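February 19, 2026

Adhesives, batch 27, second attempt at the book repair paste. Notes mostly for me, and for Wouter De Smet when he comes back and asks why the wheat starch is finished.

Yesterday's lot went lumpy at the usual point. I had soaked the starch overnight as the old Dotthorpe recipe says, strained it, and brought it up slowly in the double pan, and it still turned into something you could have grouted a bathroom with. Sieved it three times. The first pass gave paste, the second gave slightly less paste, and the third gave me a sore wrist.

Today I went back to one part starch to five parts water and stirred the whole way through, with no tea break. It went translucent after 27 minutes. Took it off the heat, stood the pan in cold water and kept stirring until my arm complained. Much better. It drops off the brush in a short string and stops, as it should.

Test pieces: four strips of the thin Stustska tissue on scrap endpapers, grain running with the paper on two and across it on the other two. The cross-grain pair started curling before I had even got the blotters on. I knew they would. I did them anyway so that there is something to show the next person who says grain direction is a superstition.

Everything is now between blotters under the small weights. Leave it alone until tomorrow. (This is addressed to me.) 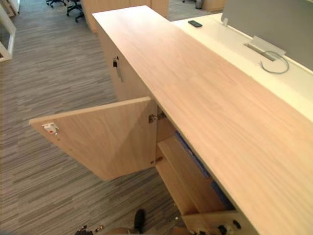
Paper and Book Repair Workshop

The Villalobos atlas, job 367. Spine lining lifted off in two long pieces and a great deal of brown dust. Whoever did the last repair used animal glue, and plenty of it, then apparently added more for luck. A thin poultice left on for ten minutes softened it enough to scrape with the bone folder. Fifteen minutes was too long on the tail end and I could feel the paper beneath starting to give, so ten it is, repeated as needed.

Sewing is sound apart from the first and last sections. I'd like to keep it and just resew those two through the existing holes. The thread we have is a shade too thick and will swell the spine. Ask Wouter if he still has the finer linen one, or if it all went into that family Bible in April.

Map 14 has a tear from the fore-edge almost to the fold, with an old strip of sticky tape along it. The carrier peeled away by itself, leaving the adhesive behind, as it always does. Crepe eraser got the top layer. The stain is staying. I've written that on the job sheet in capitals, so that it doesn't come as news to the owner at collection.

Press: the Rellari is still creeping. Wound it down at lunch and it had eased a good quarter turn by four. I've put a pencil line across the screw and the collar to see how far it goes overnight. Until it's sorted, use the old nipping press for anything that matters – it squeaks, but it stays where you put it.

For tomorrow: look at the strips, flat pair first. If the paste has held, thin some down by half and try it on the map tear, with tissue from the same sheet. Write the date on the jar this time. Order starch.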